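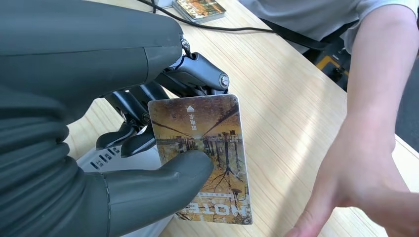 Evening. I've been asked to talk about loyalty schemes at small hotels, and I should own up that I came to the subject as a believer. I ran the front desk at the Aladora for 9 years and I signed up more guests than anyone else in the building. Slow down here, let them settle. So, the claim we were all sold: a guest who joins your scheme comes back more often. Look at the key card on the screen, a bit of plastic with rounded corners. A supplier will tell you it is the start of a relationship. I think it opens a door, and I'd like to spend my 20 minutes on why I stopped believing the rest.

(Check the clicker. Water.)

First problem: who joins. The people who signed up at my desk were mostly people who already stayed with us. They came to Urkcombe every July, they liked the rooms at the back, and they'd have come if we'd charged them for the form. Then the annual report lands and says members stay more often than non-members. Well, of course they do. We'd picked them out for it. Pause. Ask for hands: who has seen a report that compares the same guests before and after they joined? I expect very few hands. Don't make a meal of it if there are none.

Second problem: the discount. Members at the Aladora got money off the room, and the cost of that went down in the books as marketing. So the scheme looked cheap and the room rate looked weak, and we had long meetings about the room rate. Tell the story of the Roman weekend here, short version only. The town put on its Roman festival, every bed was gone by spring, and we gave the member discount on all of them. On rooms we could have let twice over. I asked why and was told it would be unfair to leave the members out. Perhaps it would. Nobody could tell me what we'd bought with it.

Third problem, and the one that gets me heckled: points. We used a system called Lilo. I've nothing against the software, it did what it said. Points went in, and most of them stayed in. The sales people call unspent points a saving. I'd call them a promise you're hoping people forget about, and I don't see how that sits with all the talk of trust. If anyone from the supplier side is in, invite them to answer at the end and move on. Don't get into it now. Last time it ate the whole slot.

Next slide. 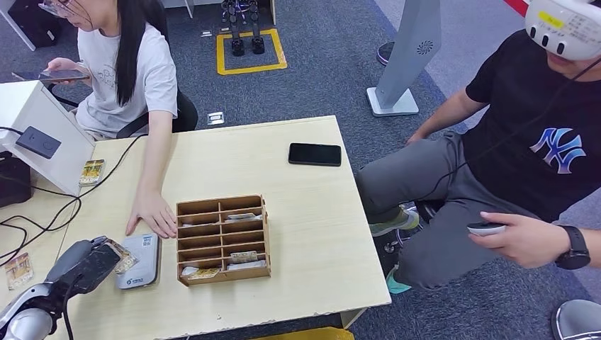

Small packets in a divided box: the cheap end of hospitality.

What do I think brings people back? Careful, because I haven't got proof for this either, and I should say so before someone else does. My guess is small things done the same way each time. The tea you had last year is there again. The person at the desk remembers you don't want the room over the kitchen. It costs very little and it doesn't need a tier or a colour. But I'd be a hypocrite if I stood here and told you it "drives return visits". I never measured it. I noticed that people mentioned it when they paid, which is weak evidence, and people are polite when they're paying.

Keep an eye on the clock. If it's past 45 minutes with the other speaker's overrun, skip the next bit and go to the test.

(Optional) Surveys. We asked members whether the scheme made them more likely to return, and most said yes. We asked them at check-out, on a form with the scheme's name across the top, with a prize draw. I don't know what else we thought they'd say. Wait for the laugh, carry on if it doesn't come.

The test. You can do this without buying anything. Take your new sign-ups and split them into 2 groups by something dull, odd and even booking numbers will do. One group gets the full scheme. The other gets a decent welcome and nothing else, and don't tell the desk staff which is which. Leave it a whole year, a single season is no good in a seaside town. Then count nights, and take off what the discount cost you. If the scheme wins, keep it, and please write to me, I'd like to see the figures. I've asked plenty of hotels to try this and the usual answer is that they already know it works.

Questions. Likely ones: big chains (different case, they have somewhere else to send you, I can't speak for them), email lists (keep the list, you don't need points to have a list), whether the Aladora still runs its scheme (yes, it does).

Leave the contact slide up. Hand back the microphone.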